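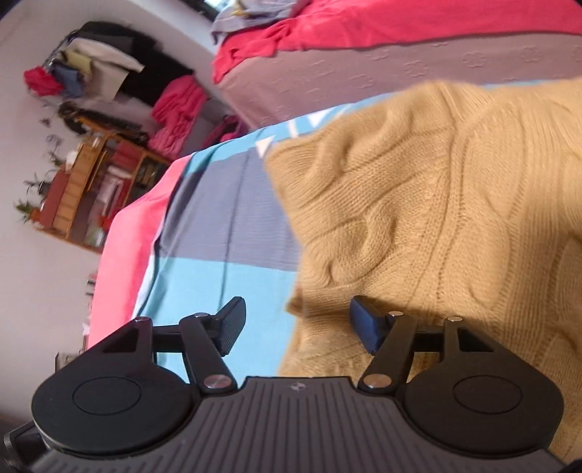

Sevim Karakaya wrote in to ask whether the wool program can be run before the first empty wash. It cannot. The drum and sump hold water and residue from factory testing, and both must be flushed before any knitwear goes in. Complete Section 1 of this guide, then return here.

Section 2: Wool and Hand Wash Program
Carari front loader, model 2287

2.1 Preparing the load

1. Read the care label on each garment. Do not machine wash anything marked hand wash only unless the label also permits a wool cycle.
2. Close zips and buttons. Empty all pockets.
3. Turn knitwear inside out and place each piece in a mesh bag.
4. Weigh the load. The maximum for this program is 2 kg dry weight.
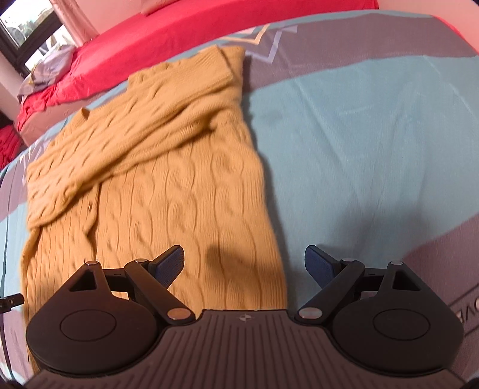 5. Load the drum loosely and check that no fabric is caught in the door seal.
6. Pour liquid wool detergent into the centre compartment of the drawer. Leave the softener compartment empty.

CAUTION: Enzyme detergents and bleach will damage wool and silk. Do not use either with this program.

2.2 Selecting the program

1. Turn the dial to WOOL. The display shows 47, the program time in minutes.
2. Press TEMP to choose Cold or 30. Cold is the default setting.
3. Press SPIN if a lower speed is needed. The 1000 rpm setting is locked out while WOOL is selected.
4. Press and hold START until the door lock light comes on.

Note: The drum is still for long periods during this program. The lock light stays on throughout.
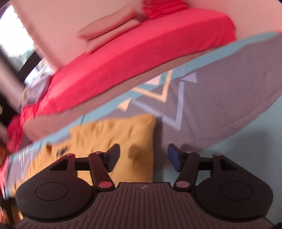
My machine sits on a timber floor upstairs and walks a little on the final spin, even with a small load. Is there a setting for that?

Reply from Fliltent Support: There is no setting for floor type. Check the feet with a spirit level, adjust the low corner, and tighten each lock nut upward against the cabinet. If movement continues, select NO SPIN and drain only, then have the floor checked. Do not place rubber matting under the front feet alone.

2.3 Unloading and drying

1. Wait for the door lock to release. Do not force the handle.
2. Support the full weight of each garment when lifting it out.
3. Press out water between dry towels. Do not wring.
4. Reshape and dry flat, away from heaters and direct sun.
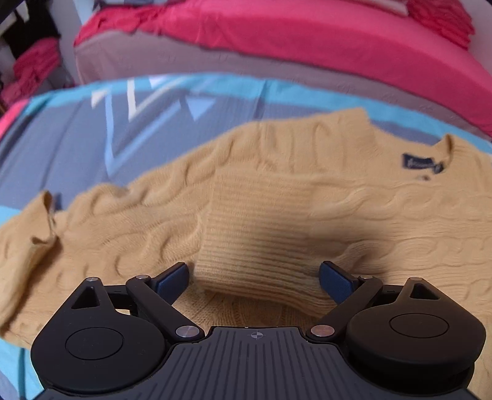

One owner in Horarton reports that the door stayed locked after a power failure, with the load still in water. In that case, switch off at the wall, open the lower flap and drain through the emergency hose into a shallow tray. Once the water is below the door, pull the orange release tab behind the flap.

WARNING: Never pull the release tab while water is visible in the door glass.

For error codes shown during this program, see Section 5.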